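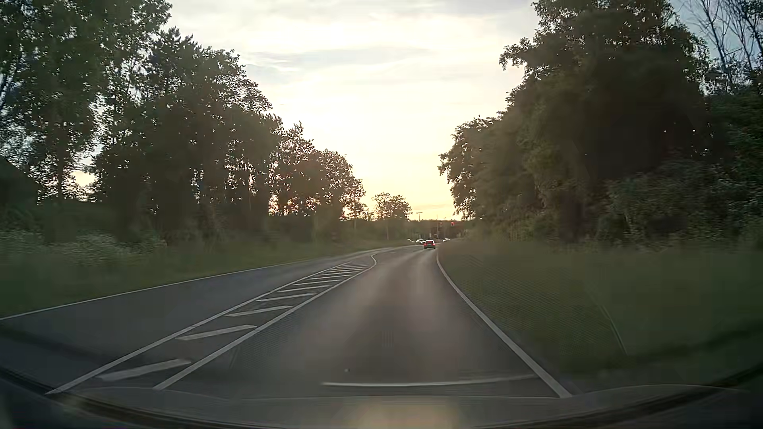 The approach to the junction, with the hatched median to the left of the travel lane.

Readers of this blog will be aware that I drive to the Stasgate office on most working days, and that the road leading to it has been a regular subject in these pages. Following the entry published in February, I received several enquiries about the painted median before the junction and about the manner in which drivers are expected to treat it. It seems proper to set out my own practice.

The stretch in question is a two-way road bordered by trees on both sides. It bends gently to the right before the junction, and the two directions are kept apart by a long area of diagonal white bars with a solid white line along each side. I have used this route for some 70 weeks, first as a passenger of my colleague Agnes Ekström and later at the wheel myself.

My practice on the approach is as follows. I keep to the middle of my own lane and do not enter the hatched area, whether or not the opposite lane is clear. I reduce speed before the bend and look well ahead for any vehicle slowing near the junction. Where there is a car in front, I leave a gap long enough to see the road surface and the markings between us. I do not overtake at this point in any circumstances.

Ms Ekström takes a firmer view on speed than I do and begins to slow at the first of the trees. Mr Ctibor Kratochvíl, who shares the journey with me on alternate mornings, considers this excessive. The matter remains open between them.

A second enquiry concerned the road edge. The solid line on the right separates the lane from a grass verge, and I would ask visitors not to stop there to consult a map or to make a telephone call. The verge was soft for much of February, and Mr Hatem Bensaid was obliged to wait the better part of an afternoon for assistance after pulling on to it in a hired van. Those who need to stop should continue past the junction to the Tirkico garden centre, where there is a large car park and a tolerable café. The scones are better before noon.

I have also been asked whether the route may be completed by bus. It may. The 403 and the 404 both serve Stasgate, although the 404 does not run in the evening and passengers travelling home late should allow for this. The 103 takes a different road entirely and should not be boarded by anyone bound for the office – a mistake I have made twice.

Ms Tuva Söderlund has kindly written to ask about cycling. I have no experience of cycling on this road and would prefer not to offer advice on it. Should any reader make the journey regularly by bicycle, I would be glad to publish a short account in a later entry.

Comments may be left below in the usual way.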